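Work, Automation and the Shop Floor
Unit 2: Order picking in grocery retail
Handout for 02/01/2023

Read this before the seminar. Bring your notes on the Unit 1 task sheets.

The case

Skumgate is a grocery chain with 70 stores. Most of them fill online orders from the same shelves the walk-in customers use. A picker takes a basket, works through a list, and hands the basket over for packing. In produce the picker also chooses: which cabbage, which cucumbers, how ripe, how big.

The chain is considering robots for part of this work. The supplier, Nasuveo, trains its machines on mock displays with artificial vegetables — they don't wilt, and they can be handled all day. The store trial is planned for 2 stores, with the Tuline branch going first.

What the robot has to do

Carrying the basket and reaching the bin are separate problems. One hand has to keep hold of the basket while the other goes for the goods. A person does this without thinking and also shifts the basket to the hip, steps aside for a customer, and puts back a bad cucumber.

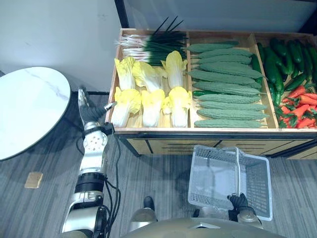 Figure 1. Picking setup with artificial produce. Basket in the right gripper, left hand beside the halved napa cabbages.

Note how differently the items are stored. The cabbages stand upright in rows. The bitter melons are stacked in layers, with a cucumber end showing between two of them. The chili peppers are in a pile. Each of these asks for a different grasp, and stray items complicate the count.

What changes for staff

Pickers at Tuline now handle 700 order lines on a busy day. Under the plan, the robot takes the simple lines and staff take the rest. Three points to look at:

Task mix. What is left for people is the awkward part of the job. The pace may drop, so a target based on lines per hour no longer measures the same thing.

New duties. Someone has to straighten the bins, clear stops and check baskets. In the draft plan these duties have no job title and no pay grade.

Skill. Judging produce is learned by doing a lot of it. New hires would get less practice.

Reading

Goh, chapter 2, on job design after partial automation. Skip the section on warehouses — we cover it in Unit 4.

For the seminar

Write one page on who should set the picking target once the trial starts, and what it should measure.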